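Search this site Search Go

Rotthorpe Clothing Room: how we're getting on with the Levell grant

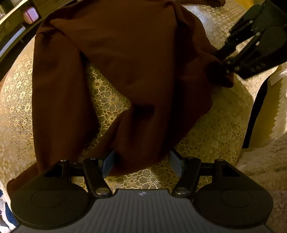
Brown garment on the lace cloth, Rotthorpe.

Hello again to everyone at Levell! I promised you a proper update and I'm sorry it's longer than the last one, but there's a lot to tell and most of it is good.

When I wrote in May we had the room, the shelves and a mountain of bags, and not a whole lot else. The idea in our application was simple enough: people give us clothes, we sort and fold them, and families who need them can come in and choose, the way you would in a store. The choosing part matters a lot to me. I've been handed a sealed bag of clothes in my own life and I remember what it felt like to open it at home and find nothing that fit.

So, the numbers first, and then I can ramble. We've had 61 households through the door since May. We open 2 days a week, and on a good day we can get 10 bags sorted before lunch. I had told you we'd do more than that. I was being hopeful! Sorting is slow because every single thing gets held up, checked for stains and missing buttons, and folded before it goes on a shelf, and a bag of baby clothes takes three times as long as a bag of coats.

The room itself has turned out homier than I planned. Your money was meant to cover plain folding tables, and we did price them, but then we were given furniture and I kept the cash for hangers, laundry costs and a decent steamer. We have a lace tablecloth in cream and gold with flowers all over it, and a fluffy cream carpet, and I love them both. The lace does snag on zippers, I'll admit. We now do jeans and jackets somewhere else and keep the lace for knits, shirts and anything soft. The carpet gets vacuumed at the end of each day and I've stopped letting anyone bring coffee past the door (including me, which hurts).

Folding has been a bigger subject than I ever expected. Everybody has their own way and everybody thinks theirs is the right one. For a while we had sweaters folded in thirds, in quarters and rolled up like towels, all on the same shelf, and you couldn't see a size on any of them. Now we do it one way: face down, sleeves in, bottom up to the collar, size label showing at the front. Long sleeves are still a nuisance. They slide off the side the minute you turn around, and dark colors are worse, you can't tell what's a sleeve and what's just a fold until you pick the thing up and shake it out. I've done plenty of shaking out.

The wooden shelves are holding up well. We could use more of them. Brown, black and navy go quickly, mostly for work and school, and we never have enough in the bigger sizes. What we do have too much of is summer dresses, so a good load of those went to Kordestani, the resale store on the next block, who gave us a credit we've spent on kids' shoes. That was a nice surprise and I'd like to make it a regular thing if you're okay with it. Please let me know, as I wasn't sure whether it counts as income under the grant.

Two things haven't gone to plan. The washing machine we bought secondhand lasted five weeks, so we've been paying for laundry at Ilar's, and that line of the budget is nearly used up. I'd like to move what's left of the signage money across to cover it. We've made our own signs with cardboard and a fat marker and they do the job. The other thing is evenings. I said we'd try an evening opening by now and we haven't. The building locks up early and I haven't managed to get that changed, though I'm still asking.

Coming up, we've got the back-to-school rush, which I'm half looking forward to and half dreading. I want to get all the school-age things sorted by size ahead of it, and start putting winter coats by as they come in. I'd also like to set up a mending basket, since so much of what we turn away needs only a button or a hem.

The receipts are in a separate envelope, in date order this time. If you're ever passing, come in and see us, and bring any plain sweaters you don't want!

Last updated: 13/08/2019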